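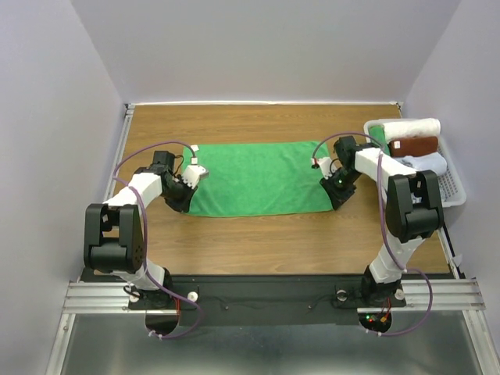 ## Where does a website live?

When I was nine I thought websites lived inside my computer. I'd turn it on, there they were, so where else could they be? Then I went to my cousin's house, opened the same page on her computer, and got very confused. Was it in both?

So let's sort that out, because it's one of my favourite things to explain.

A website is a pile of files. Some hold words, some hold pictures, and some hold instructions like "make this bit blue" or "put the menu at the top". Those files have to be kept on a computer somewhere, and that computer is called a **server**. It's switched on all day and all night, even at three in the morning when you're asleep (I hope you're asleep!).

Most servers haven't got a screen or a mouse. They're flat metal boxes that slide into tall cupboards called racks, a bit like trays in a school dinner trolley. I once visited a building full of them in Trestham and the thing I remember best is the noise. All those little fans! I had to shout to ask where the loo was.

## What happens when you click

Let's say you want to look at a page about newts. You click, and your computer sends a message that means "please may I have the newt page?" The message goes off down wires, and maybe through the air to your wifi box first, until it reaches the right server. The server finds the files and sends them back, chopped up into small pieces called **packets**. Your computer puts the packets together in the right order and up pops your newt.

All of that usually takes less time than it takes to say "newt".

## How does it know which server?

Every server has a number, a bit like a phone number but longer and harder to remember. People are rubbish at remembering long numbers, so we use names instead. There's a huge shared address book called **DNS** which matches names to numbers. Your computer looks up the name before it asks for anything.

## Sharing a server

A small website doesn't need a whole server to itself. My own site is called Nolidley (it's mostly about pond creatures) and it shares a server with 23 other sites. It's like living in a block of flats. It's cheaper that way, and usually we all get along fine.

But if one neighbour suddenly gets thousands of visitors, the server gets busy and everyone else has to wait. That happened to me in April. The site upstairs, if you like, had a competition on, and my newt page took 11 seconds to load. Eleven! Count it out loud and see how long it feels.

My friend Seija Kauppinen has a bigger site called Prarketti, where people swap board games. Hers is too busy for sharing, so she rents a whole server. That's more like having your own house. You get all the rooms, and you also have to fix things when they go wrong (or pay somebody to).

## What about the cloud?

It isn't up in the sky, sorry. The cloud means lots of servers joined together, so that a website can borrow a bit more computer when it's busy and give it back later. If one server breaks, another can take over.

## Try it yourself

You need a friend, a pencil and 20 scraps of paper.

1. Write a secret sentence, one word on each scrap.
2. Number the scraps in order.
3. Mix them up and pass them across the table one at a time.
4. Ask your friend to put them back together.

Now play again, but hide one scrap. Your friend will spot the missing number and can ask you to send it again. Computers do that too, all the time, and you hardly ever notice.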